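3.2 Participants and class records

The Wivstead classes were open to adults with no dance training. Each class lasted 75 minutes and was taught by Blandine Aubert, with two drummers playing live. We followed 16 dancers from September until the end of the 15-week term. One dancer moved away in week 5, and her records are kept in the attendance totals but left out of the interviews.

Aubert taught each step by showing it at full speed, then slowly without the drums, then again with them. Spoken counts were rare. Dancers were told to listen for the break, the short drum phrase that signals a change of step. We logged 1,226 breaks over the term and noted for each one whether the group changed step together, in a ragged order, or not at all.

Bošković's three-point scale was used for the ragged changes. Two of us scored every class separately and settled differences by going back to the sound recording.

Figure 2. Metal bin and robot arm at the work surface.

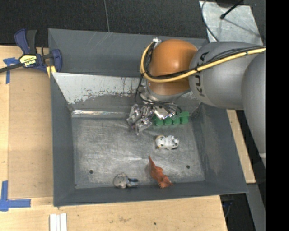
3.3 Interviews

Interviews were held in the Taltbridge hall after the last class and were transcribed in full.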